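Handling Soft Goods with Hand-Held Grippers
Course handout, week of Tue 19 February
Prepared by Merja Lindqvist

Welcome back, everyone, and thank you for your patience with the fault reports, which took me longer to sort than I had hoped. This week is about a failure that looks small on paper and cost the Drundach group most of its December recordings: the jaw that reports itself closed when it has let go of the cloth. Cloth is forgiving in so many ways, and then a thin hem slides out between two fingertips and the log carries on quite happily.

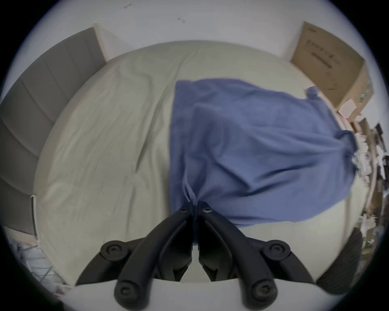

Fault 2: False Grip

A gathered twist of fabric gives the jaws plenty to bite on, and we rarely saw trouble there. The bad cases came from single layers taken near an edge. Efraín Puma went through 3,005 recorded grasps and found 282 in which the jaw position read "closed" and the cloth was already falling. The cause was a pivot screw that had backed out a little (you can feel the play with your thumb, do try it!) so that the tips met at a slight angle.

Please check the pivots before each session and again after 400 grasps. If a screw turns freely, stop, tag the gripper and bring it to Ulla Rautiainen -- don't tighten it yourself, however tempting, as the position sensor has to be zeroed afterward.

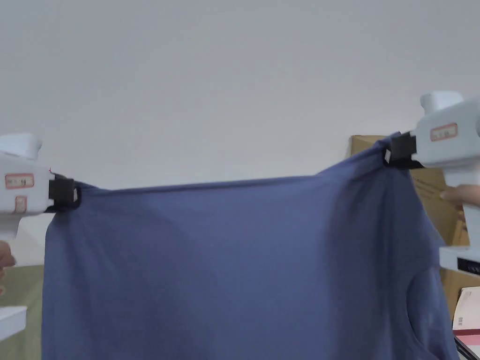
Two-handed work makes all this worse, I'm afraid. When one side slips, the person holding the other side tends to pull harder, and that is how Heikki Rissanen got his knuckle pinched. Ease both hands down together, open the jaws, and keep your free fingers well behind the linkage.

For next time, read the Flodside report, sections on slip and sensor drift, and bring one question about it.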